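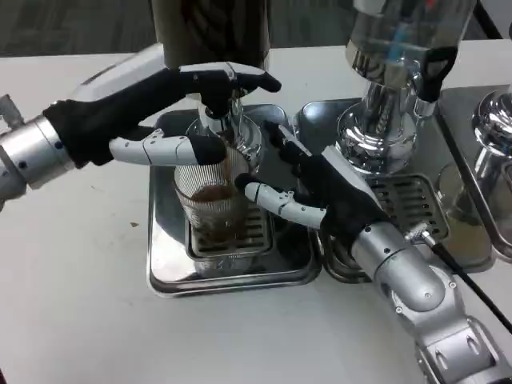
Manchas de café en la rejilla de los dispensadores y goteo del grifo

Tengo a mi cargo el rincón de bebidas de una sala de reuniones y desde febrero usamos dispensadores de acero inoxidable, de los de depósito alto con grifo y bandeja abajo. Los compramos a Sillero y en general estoy contento, pero la limpieza me está dando trabajo. El del café es el peor: la rejilla de ranuras se queda marrón por zonas y hay residuo oscuro también dentro de las ranuras, donde no llega el estropajo. La bandeja en sí, la parte lisa con el borde levantado, la repaso con un trapo y queda como un espejo. La rejilla no. La he tenido en agua caliente con lavavajillas 45 minutos y sale casi igual.

Segunda cosa: después de servir, el grifo suelta unas gotas más, y esas gotas son las que van manchando. Servimos café para más de 400 personas en una semana normal, así que se nota. ¿Es la junta o es que estos grifos son así? No quiero usar nada que raye el acero ni que deje sabor.

Uso vasos transparentes acanalados, de los que se ven mucho en los bufés. Lo digo por si influye la altura del vaso en las salpicaduras.

Publicado por Dondum

Nokham
Miembro desde hace 17 meses

Lo de la rejilla es aceite de café seco, y el lavavajillas normal lo quita mal una vez que se ha pegado. A mí me funciona esto:

Saca la rejilla y enjuágala para quitar lo suelto.

Ponla en una cubeta de plástico con agua muy caliente y percarbonato, una cucharada sopera por litro. También sirve el limpiador en polvo para máquinas de espresso, que viene a ser lo mismo pero más caro. Déjala toda la noche si está muy cargada.

Pasa un cepillo de cerdas de nailon por las ranuras, a lo largo, por las dos caras. Por debajo suele haber más que por arriba. Un cepillo de biberones viejo entra bien.

Aclara con abundante agua y seca con un paño. Si la dejas escurrir sola y el agua es dura, te saldrán cercos blancos y pensarás que sigue sucia.

Nada de lejía ni de lana de acero. La lejía pica el inoxidable y la lana de acero lo raya, y en lo rayado el café agarra antes. Usa guantes con el percarbonato, reseca bastante las manos.

Una vez limpia, con enjuagarla al final de cada día basta. Yo hago el remojo largo los jueves, cuando cierro.

En cuanto al vaso, sí influye algo. Un vaso centrado en la rejilla, justo debajo de la boca del grifo, salpica menos que uno puesto a un lado. En el de la foto de abajo el vaso está bien puesto, en mitad de la bandeja. Si el vaso es bajo, inclínalo un poco al empezar y ponlo derecho cuando tenga un dedo de café.

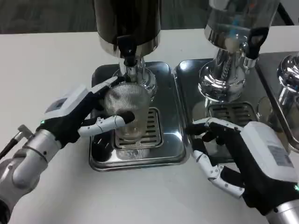 Sobre el goteo

Eso va aparte. Si gotea dos o tres veces y para, es el café que se queda en la boca del grifo y no tiene arreglo, deja el vaso unos segundos más antes de retirarlo. Si sigue goteando un minuto después, es la junta. Vacía el depósito, desmonta el grifo y mira si la goma está dura o tiene posos pegados. Muchas veces con lavarla ya cierra. Si está agrietada hay que cambiarla, y mejor llevar la vieja a la tienda para comparar, porque hay medidas muy parecidas. Móntala con un poco de grasa alimentaria de silicona, poca.

Pálfi

Bicarbonato y vinagre y listo.

Dondum

Gracias. El bicarbonato con vinagre ya lo había probado y hace mucha espuma, pero el marrón seguía ahí. He comprado percarbonato y la he dejado en remojo desde las ocho de la tarde hasta la mañana. Las ranuras han quedado limpias, queda una sombra en una esquina que supongo que saldrá a la segunda. La junta tenía posos - la he lavado y montado otra vez y de momento solo caen un par de gotas al cerrar. Voy a pedir dos de repuesto igualmente.

Nokham

La sombra de la esquina puede ser coloración del calor y no suciedad. Si al pasar la uña no notas nada, déjala estar.

Esta página se ha consultado 1.582 veces. ¿Te ha resultado útil? Sí / No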